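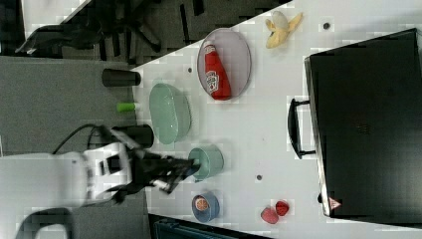 2. Recueil des démonstrations

2.1 Ce qu'on enregistre

Un exemple (on dira aussi un épisode) est une suite de couples observation-action, accompagnée d'une consigne écrite. L'observation comprend les vues des caméras et l'état des articulations ; l'action est la commande envoyée au bras au même instant. La consigne est rédigée avant l'épisode et ne se corrige pas ensuite. Si le geste effectué ne lui correspond pas, l'épisode est rejeté.

Le jeu Feltodis, utilisé en TP, compte 3120 épisodes, dont roughly un quart mis de côté pour l'évaluation.

2.2 Disposition des objets

La table porte de la vaisselle et des aliments : gobelet vert pâle, assiettes ovales, bol bleu avec une tranche d'agrume, fraises, banane, bouteille de ketchup. Pour la consigne « saisir le gobelet vert », les autres objets servent de distracteurs. On fait varier :

- la position de l'objet cible ;
- l'orientation (debout, couché : voir le gobelet noir) ;
- les objets voisins et leur distance à la cible ;
- la pose de départ du bras.

Ne changer que deux de ces facteurs d'un épisode au suivant. Un objet posé sur un autre, comme la bouteille sur l'assiette, se note dans la fiche avec son support.

2.3 Déroulement

Ouvrir la pince, approcher, fermer, soulever, déposer, revenir à la pose de départ. Garder une vitesse régulière. Les hésitations de l'opérateur sont apprises comme le reste. Une reprise après une saisie manquée est conservée et reçoit l'étiquette R.

2.4 Tri

Rejeter l'épisode si une vue manque ou si la consigne est ambiguë : « prendre l'assiette » ne suffit pas quand il y en a deux.

À rendre en décembre : les fiches du groupe et la réponse à l'exercice 4 du polycopié Imwood.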